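How to find out why a gripper drops the object during transfer

Written by Tonantzin Cuevas, robot cell 4, Gastombridge workshop
Last change: 27 Oct 2023

In August our arm began to lose objects on the way from the table to the plate. It did not happen every time, and this made the fault difficult. The arm took the object well, lifted it, and then somewhere before the plate the fingers became weak and the object fell. The controller reported no error. For the controller, the gripper was closed and the task was finished.

I lost many hours because I looked in the wrong place first. This page gives the order of checks that I would follow today. It is written for a small electric gripper with two fingers, on an arm with the gripper cable outside of the links. If your cable goes inside the arm, steps 1 to 3 are still good for you, but for step 4 you must follow the manual of your arm.

Before you start

Put the arm in slow mode. Keep the stop button in your hand, not on the shelf behind you. During these tests the arm carries things over the table and can let them go at any moment, so do not use glass or metal parts and do not hold your hand under the gripper to catch. A colleague of mine, Jaqueline Becerra, did this once and the fingers opened and closed again on her thumb. It was only a bruise, but we wrote it in the safety book.

You need:

a soft object with smooth skin, and a hard object with a rough surface
a plate or other flat target
something soft to put under the target
a multimeter
a log of the gripper current (we use the Fastumel logger, any logger will do)

Step 1. Repeat the fault with a fixed path

Do not use your normal program with vision and planning. Write a short program with fixed points: above the object, down, close, up, across, above the plate, down, open. Put one second of waiting between the points. If the drop comes also with this program, you can forget the vision and the planner. In our case it came on the fourth run.

Run the test 12 times with each object and write down at which point the object was lost. Please write the point, and not only "failed". I had a whole page with "failed" and it was useless to me.

Step 2. Separate slipping from opening

These two faults look the same from far away. When the object slips, the fingers stay where they are, or they close more because the object has gone. When the gripper opens, the finger position goes up before the fall. Look at the finger position in the log and compare the time.

A smooth vegetable is good for this test. It is honest about weak force: when the fingers lose force it slides immediately, while a foam block will stay in the fingers only by friction and hide the problem from you.
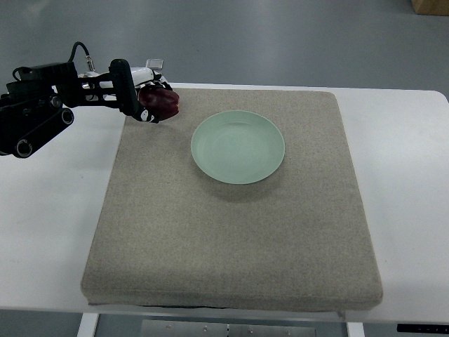
If you see slipping, clean the finger pads with alcohol, let them dry and raise the closing force by one small step. Repeat step 1. Do not go directly to the maximum force, you will crush the soft object and also heat the motor.

If you see opening, go to step 3. We saw opening.

Step 3. Read the supply voltage during the motion

Measuring with the arm standing still told me nothing. The voltage was correct in every position where I stopped. Only when the wrist was turning, the log showed a short hole in the current, 15 milliseconds long. The gripper board restarted after such a hole, and after restart it released the fingers for a moment. Then it took the closed command again and reported that all is well.

To see this hole, the logger must be fast enough. Mine was set to one sample every 300 milliseconds, and so it missed almost all of them. Set it to the fastest rate before you begin.

Step 4. Check the cable and the connector at the wrist

Switch off the arm and wait until the brakes are on. Take out the connector and look at the pins. Then put it back, connect the multimeter for continuity and bend the cable slowly with the fingers, beginning at the connector. Ours was broken inside, close to the plug, where the cable had pulled at every turn of the wrist. From outside the jacket was perfect.

Replace the cable, do not repair it with tape. When you mount the new one, leave a loop large enough that the wrist can reach both ends of its range and the cable never becomes tight. Turn the wrist by hand through the full range to be sure. We fix the plug side with a Drurkwood clip, so that the pull goes on the clip and the connector stays free.

Step 5. Make the restart visible

The cable was the cause, but the silent restart was the more dangerous part. Ask your gripper board for its uptime before each motion. If the number is smaller than the last time, the program must stop and keep the arm in its position. Ours now does this, and the operator must confirm on the screen before it continues.

After the repair, run step 1 again with both objects. Keep the logs of the bad runs in the same folder as the good ones. The next person will want to compare the curves.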